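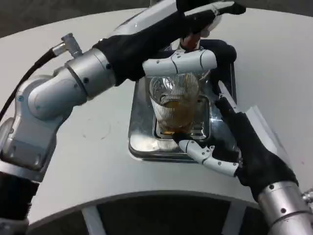
The handover document for Station 5 ran to 65 pages, and Bukola Iyamu had written all but the cover. Section 1 covered arm clearance. Section 2 covered the pour. The company, Brivatano, had paid her at the bar rate for the bar work and at a different rate for the writing, and the writing rate was higher.

She read the grip table again. Left hand, high, near the rim. Right hand, low, at the base. Closing force for the right hand had been revised in September, after the cups in the test batch creased. She had signed the revision. Her signature looked the same as it did on the old shift sheets.

The job used to be 600 drinks a night across the counter at Ekwueme, with one other person and a sink. Now the job was a stool, a screen and a stop button. When the arms paused she entered a reason code. Code 2 meant obstruction. There was no code for a guest who wanted to talk.
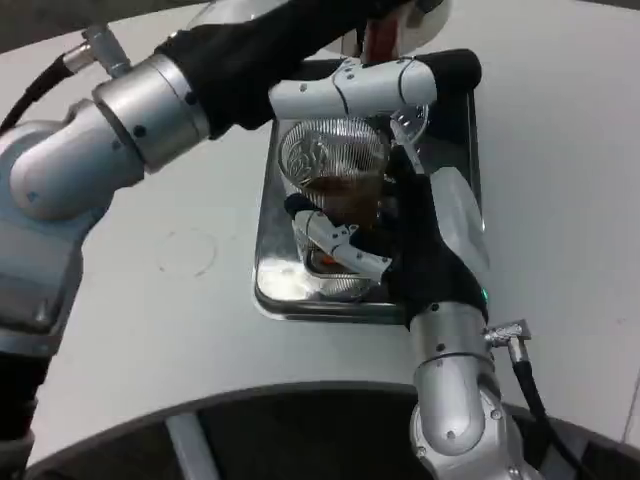 The brown stuff in the cup was test mix. It poured like the house bitter and cost less. Fudico, who supplied it, recommended against drinking it, and Bukola had added that line to page one after the night manager asked.

At the end of the cycle she opened the log. Field 14 wanted the operator's assessment. The old hands had filled it with "OK" down the whole column. She typed that the right hand came in low, as specified, and that she would have turned the cup a little toward the guest — a habit, with no effect on volume.

The form rejected the entry. Maximum length exceeded.

She cut the part about volume and sent the rest. The status light on her screen went to ready, and she put her hand back beside the button.

Comments

pell_r: We have the reason codes too. Ours go up to 40 and everyone uses the first one.

Marguerite: Did she get paid the writing rate for field 14?

tanksman: Good, but a closing force would be in the parameter file, not the handover.

More short fiction
The Gakinix Shift
Spare Parts, Second Floor
Notice of Revised Hours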